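Vilden Two-Arm Table Bundle (software only)
Sold by Prarkel
Price: $2,000 for a single seat, license good for as long as you keep it
Page last changed 27/07/2019

Hi, Ginette Desjardins writing. I look after the Vilden pages at Prarkel, and I'm also the person who picks up when you call the Jillville number, so most of what follows is me answering the thing you were going to call about anyway.

The question I get more than any other is some version of "can it put the groceries away?" People see two arms and think of their own kitchen. I do too! I have a basket of stuff on my counter right now that I would gladly hand over to a machine. So I'm going to try to answer it as straight as I can before I get to the price list and the boring parts.

Short answer: in the simulator, some of the time, if you give it a tidy table and not much to do. In your house, no. On a shop floor, for a narrow job with the same few items every time, maybe, and I'd want to talk to you first.

What you're buying is the simulated version. There are no metal arms in the box (there's no box). You get the Vilden arms modeled in software, a plain white room, a wooden table and a set of chores to try out on it. The chore that everyone starts with is basket packing. A few ordinary groceries sit on the table, there's a lined basket in the middle, and the job is to get the groceries into the basket with two arms and no drama. The cans start out standing. The orange bottle is lying on its side, and I'd call that one the troublemaker.
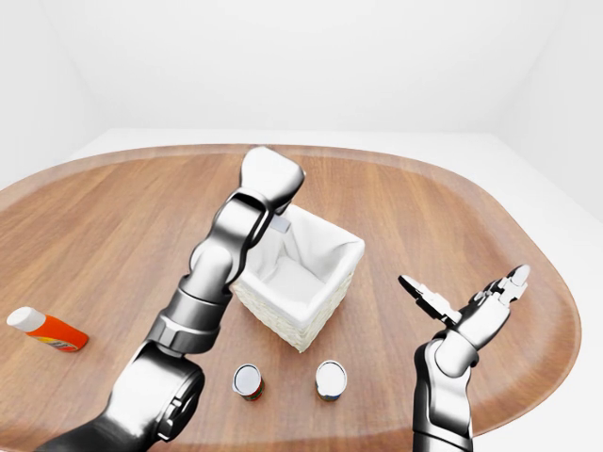

I've watched an awful lot of these runs by now. A can standing up by itself is a pretty friendly thing for a robot. It's the same from every side, it doesn't squish, and the lid gives you a nice clear target from above. A bottle on its side is a different animal — touch it in the wrong place and it rolls, and then whatever the arm was planning to do is out of date. You or I would just grab it again without thinking. The software has to notice first, and noticing is still the weak part.

Then there's the basket. I used to think of it as the easy half (it's a big open hole, how hard can it be?) and I was wrong about that. The cloth lining folds over the rim, so a hand coming down a little too close to the side can brush it. The walls also mean you can't reach in at any old angle you like. And the arms share one table, so while one is over the basket the other needs somewhere sensible to be. If you've ever had two people trying to load one dishwasher, you know the feeling.

How well does it do?

We ran the starter chore 3,000 times on the settings it ships with, shuffling where the items began each time. 1,520 of those ended with everything in the basket and nothing on the floor. I know that's only a hair over half. Our sales sheet wanted me to lead with the best-case number and I said I'd rather put this one up, so there it is. When it fails, it's mostly a dropped item or an arm that gives up and waits. Spills onto the floor do happen, and in a simulator you press reset and carry on, which I wish my kitchen had.

Those are the shipped settings, remember. They're a starting point so you can see something move on day one. People who put in the hours do better than we did, and I love getting those emails.

What about laundry, dishes, wiping down?

Not in this bundle. Cloth is hard to simulate well and I'd be fibbing if I told you ours was ready for folding. Wiping is on the list for November and I'll update the page when it's in. Dishes I get asked about every week and I have no date to give you. Anything with water in it is a long way off for us.

What about a shop floor?

Here I'm more hopeful. Kitting, where the same parts go into the same tray over and over, is a lot closer to what these arms are good at. You can swap the groceries for your own part models, change the basket for a bin, and find out in a week or so whether two arms can reach everything without getting in each other's way. Two of our customers bought it for exactly that and one of them decided against robots at the end of it. I count that as the software doing its job, even though I didn't get to sell them anything else.

What you get

Both Vilden arms, ready to run, with a choice of hands
The table room, with lighting you can brighten or dim
The basket packing chore and its grocery set
An editor for bringing in your own objects
A log of every run, with replay from whatever angle you like
Email help from me for the first year

What you don't get

Real arms. See the Vilden hardware page, and sit down before you look at the prices.
A guarantee that what works on screen will work on your table. Friction, light, a wobbly table leg — real rooms are messy and ours is very clean.
The Fraser motion planner. It's a separate add-on. You can do the whole starter chore without it, and I'd tell you to try that first.

What sort of computer?

A decent desktop with a proper graphics card. If it plays recent games without the fan screaming, you're fine. Laptops will open it and let you look around, but long batches of runs on a laptop are slow and I've given up pretending otherwise. It's happiest when you leave it going overnight.

Picking your hands

You choose the hands when you set up a session and you can change your mind later. My advice is to begin with the simplest grip that will do the job. More fingers give you more ways to hold something, and they also give you more ways to bump it on the way in. For cans I like coming straight down from the top. For small boxes and packages I'd pinch across the narrow side and let go low, close to the bottom of the basket, so they don't tip when they land. You can set the release height in the chore file (look for the drop section) and the number it ships with is a bit high for my taste.

One more tip while I'm at it. Do the item that's hardest to reach first, while there's room in the basket. The shipped order doesn't do this. I've asked for it to be changed.

Returns

Thirty days, full refund, just write to me. I'll ask what you were hoping it would do, and you don't have to tell me, but it does help us figure out which chore to build next.

Comments from buyers
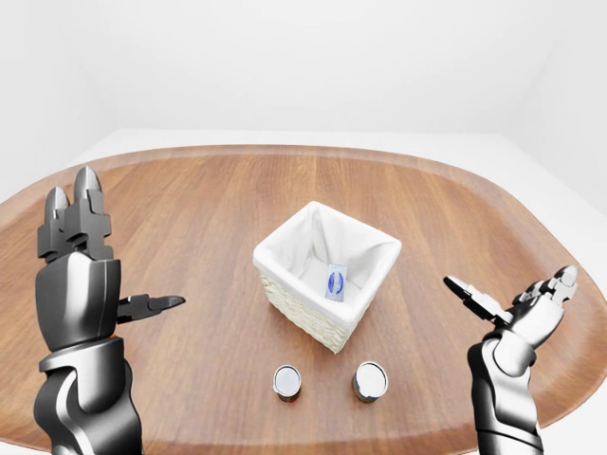 Nesma Soliman
I bought this wanting to know if I could get an arm to unpack my grocery order by next year. I can't, and I'm glad I found out for the price of a license and not the price of the hardware! The packing itself was better than I expected. What gets me is the in-between stuff. It'll place one thing nicely and then sit there for ages deciding about the next one. My kid packs a bag faster and he's six. I'm keeping it though, I've gotten hooked on trying to beat the shipped score.

Ginette Desjardins
Thanks Nesma! The waiting is partly the planner double-checking itself. There's a setting called patience in the chore file. Turn it down a notch and you'll see it move along, with a few more drops as the price you pay. Tell me what score you get to.

Normand Chan
We tried it with our own parts, small molded pieces going into a shallow bin. Bringing in the models took an afternoon. Reach was fine. The two arms kept meeting in the middle until we gave each one its own half of the table, and after that it went much better. I wouldn't call it ready to replace the people on our line. For deciding where the bins should stand, it has already been useful.

Suqin Xiong
Does the replay let me slow down just the last bit before the hand lets go? That's where all of mine go wrong.

Ginette Desjardins
Yes, drag across that stretch of the log and pick slow from the menu. It's tucked away, sorry. And do try the lower release height if you haven't yet.

Ívar Bjarnason
Any chance of a student price? I only need the one chore and I don't mind doing without the email help.

Ginette Desjardins
There is one, it just isn't on this page yet. Write to me from your school address and I'll send you the form.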